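Handover demos: does it matter whether the person or the robot goes first?

Tags: imitation learning, bimanual assembly, human-robot collaboration, data collection

Posted by raltelcombe_lab

We're trying to reproduce the main result from the Kusitz report on shared-task demonstrations and our numbers don't agree with theirs. I'd like to know if anyone else has run it.

For people who haven't read it, the claim is that a policy trained on episodes where a person and a robot work at the same table does better if the start of the robot's motion is not tied to one fixed human pose. In their baseline the person always opens the enclosure, puts both hands flat on the table, and then the arm moves. In the other condition the arm may start at any point while the person is still busy with the enclosure. They report a clear gain on the second condition when the policy is tested with a new person.

We collected 400 episodes, split evenly between the two conditions. Same policy class, same action chunk length, head camera plus joint positions, no wrist camera. The task is: person opens the lid of a junction box, robot hand picks the cylinder out of its block and brings it to the open box. Our fixed-start policy and our free-start policy come out nearly the same. If anything the free-start one is worse at the grasp itself, because it closes early.

The typical moment in the free-start condition is the one below. The person still has both hands at the lid and the robot hand is already coming in over the cylinder from the other side.
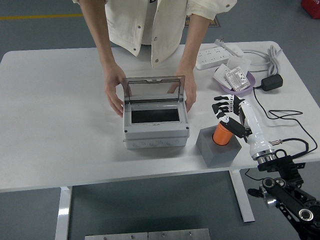

What we have checked so far

Camera calibration was redone before the second batch. The clocks on the arm and the camera agree to within 5 ms. The cylinder goes back in the same block every time, but the block is moved between episodes by hand. We did not clear the table between episodes, so the cables and the tray with the socket parts stay where they are unless someone bumps them.

Two things I'm not sure of. First, all 400 episodes have the same person at the box, wearing the same jacket. Second, our operators were told to start "whenever it feels natural," and I now think they all started at the same point anyway, which would be when the lid stands upright.

Is the Kusitz result solid and we did something wrong, or is it smaller than they say? Retraining takes us a while so I'd like to have a plan before April.

Konrad Lehner

I would look at your second point before anything else. You wrote that the start was free, but you have not shown it. Plot the start time of the arm motion against the lid angle, or if you don't have the lid angle, against the time the person's hands first touch the box. If the points bunch up, you collected two versions of the fixed condition with different cues. In one the cue is "hands flat" and in the other it is "lid up." A policy will learn either one without trouble and the test scores will look alike, as yours do.

We had this at Lekovthorpe. Telling the operators to vary their timing did very little. People at the controls watch the other person and wait for a natural gap, and the gap is at the same place each time. What fixed it was a tone in the operator's headset at a random delay. They had to start on the tone whatever the person was doing. Some of those episodes are awkward. Keep them, unless there was contact.

After that change the gain showed up for us, though it was smaller than in the report. I can't give you a fair comparison because our objects are different and our hand has fewer joints.

About the early closing. Check how the finger commands are recorded. If you log the glove and not the hand, the commanded closing leads the real closing by however much lag there is in the hand, and this lag differs between slow and fast approaches. In the fixed condition the approaches are probably all at a similar speed, so the policy gets away with it. In the free condition they are more mixed. Log the measured finger positions as well and train on those for the observation side. For the action side keep the command. A lot of people mix these up when they write the export script.

One more item. You say you tested, but not with whom. If the test person is the same as the training person, then you did not run their experiment. Their gain is on a new person. With the same person they report almost nothing, it is in the second table and easy to miss.

dudas_user_88

I think its the jacket. One person one jacket = the network learns the jacket. We use the Dudás augmentation package and it recolors clothing, works fine. Just turn it on and retrain.

raltelcombe_lab (original poster)

Thanks, both. I did the plot Konrad suggested. There's no lid angle in our data so I marked by hand the point where the lid comes to rest, for 30 free-start episodes picked at random. The arm starts within a second of it in nearly all of them. So the free-start condition was not free.

The test person was also the training person. I had read past the second table.

On the jacket, I'll try the recoloring, but I would prefer to collect with more people and see what happens without it first. Otherwise I won't know which change did what.

mtable

Adding a longer reply because I've run a variant of this and there are a few practical points the others left out.

You don't need to throw away what you have. The fixed-start half is still a valid baseline for one person. The other half can be relabeled as "lid cue" and used as a third condition, which is worth having. Then collect a new set with the random tone. In our case 194 episodes were enough to see a difference on a new person, spread over several people at the box. I would not go lower than that for a task with a grasp in it.

Set the range of the delay before you begin and write it down. If it's too short, every start falls before the lid moves. If it's too long, every start falls after the person is done and you are back to the fixed condition. We ran a short pilot, took the time from the first touch on the box to the hands leaving it, and drew the delay evenly from that span.

Decide what the arm should do if the lid isn't open yet when it has the cylinder. This is the part I'd call underspecified in the report. Some of our operators hovered over the block and some hovered next to the box. The policy averaged the two and stopped in between, over nothing useful. We made a rule that the arm lifts the part and waits above the block until the opening is clear. After that the waiting behavior was consistent, and it was also easier to score.

Score the phases separately. Use one score for the grasp, one for the wait, and one for the placement. With a single pass/fail for the whole episode, a loss in the grasp will hide a gain in the timing. From what you describe, that may be happening to you now.

For the cables I would leave them as they are while you collect. They will be there at test time too. But do move the tray around. If it stays in one spot next to the block, the policy can use it as a landmark to find the cylinder, and then it fails the first time somebody puts the tray on the other side. You can test for this quickly with the policy you already have: shift the tray, leave the block alone, and see if the approach shifts.

Last, do safety checks again before you use the tone. Starts will now happen while fingers are on the box, and the speed limit you were comfortable with before may be too high. We lowered ours for the approach phase only and left the rest.

raltelcombe_lab (original poster)

Tried the tray test this afternoon with the free-start policy. The approach does shift toward the tray, less than the tray moved but enough to miss the cylinder. So we'll move it between episodes from now on. Going with the tone and the wait-above-the-block rule for the next batch, and I'll post the three scores in this thread when the training run is finished.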